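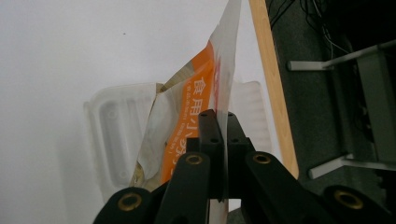
The Registry of Wetland Birds at Dimon received its first notice concerning the bittern at Grodora Swamp in November, on the standard form, completed in pencil. The Registry does not accept pencil. The form was returned to the leaseholder at Michalski Road with a request that it be completed in ink and that any physical evidence be forwarded at the same time. Evidence is to be sent in a clear plastic bag, held by the edge when it is handled, with the place and hour of collection on a separate card. The leaseholder replied that there was no physical evidence. The bird had been heard and had not been seen, and the leaseholder wished to know what ought to be put in the bag.

The question was referred to the Senior Registrar, who held that the bag should be sent regardless. It arrived within the week, with a card reading "Grodora, east side, ten past four in the morning." It was given a shelf number and placed in the cabinet with the owl pellets.

The Registry's position on Grodora had been settled for a long time. The Australasian bittern was last entered there in 2000, and the page was ruled off after the channel was cut and the reeds on the western side died back. A ruled page may be reopened only where two persons, neither of them related to the other, have heard the bird on the same night and have written down what they heard before speaking to one another. The rule was adopted following a difficulty at Festeser, where an entire family attested to a rail that was afterwards found to be a gate.

The leaseholder lived alone. The nearest household was 7 kilometres away by the levee and was not on terms with the leaseholder over a pump. The Registry therefore directed its Field Clerk to attend.

The Field Clerk's report forms part of the file and may be consulted on application. It records that the leaseholder met the vehicle at the second grid and gave instructions to leave it there, on account of the noise of the engine. The two walked in along the levee after dark and sat on upturned feed tubs with their backs to a strainer post. Under the rule they were not to discuss the bird. They discussed the price of hay, the condition of the road and, for some time, the pump. The leaseholder had brought tea. The Field Clerk had been issued with a writing board, a torch with red paper over the glass and a second pen.

No bittern called on the first night. There were frogs, and swamphens quarrelling in the rushes, and towards morning a train on the Dimon line that could be heard a very long way off.

No bittern called on the second night. The leaseholder apologised for this. The Field Clerk advised that no apology was required and that the absence of a call would be entered as an absence, with the wind and the temperature. The leaseholder asked whether all the absences were kept. The Field Clerk confirmed that they were, and that the volumes for Grodora since the page was ruled off contained little else, a former clerk having driven out every spring until retirement to sit on that levee and write down that there was nothing to hear. The leaseholder had not known of this. The leaseholder had occasionally seen a light out there, and had taken it for somebody after yabbies.

The third night was overcast and still. The report becomes brief at this point. It gives the hour as twenty to four and the direction as east. Under "Description of call" the form allows a single line, and the Field Clerk has written across it, and down the margin, and has continued on the back. The Registry does not ordinarily reproduce remarks of a personal nature. It will note that the sound is compared first to breath across the mouth of a large bottle, which is the approved comparison, and then to something felt through the feed tub, which is not.

The leaseholder's sheet was sealed separately and opened at Dimon in the presence of the Senior Registrar. It read, in ink: "That's him. 4 times, then a rest."

The Field Clerk's sheet also gave the number of booms as 4.

The page for Grodora Swamp was accordingly reopened in March 2026. The delay arose from the need to locate the original volume, which had been bound in error with the records for Festeser. The new entry stands directly beneath the ruled line. The Registry considered whether the line should be removed and resolved that it should remain, as it was correct when drawn.

Three matters remain outstanding. The leaseholder has asked whether the former clerk might be informed of the entry, and a letter has been sent to the last address held. The dispute over the pump lies outside the Registry's powers, although the neighbouring household has since written for a form and has been sent one, with advice as to ink. The plastic bag is still held at Dimon under its shelf number. It was examined at the annual inspection of the cabinet and found to be in order, and the card has been amended, in the Senior Registrar's hand, to show the species.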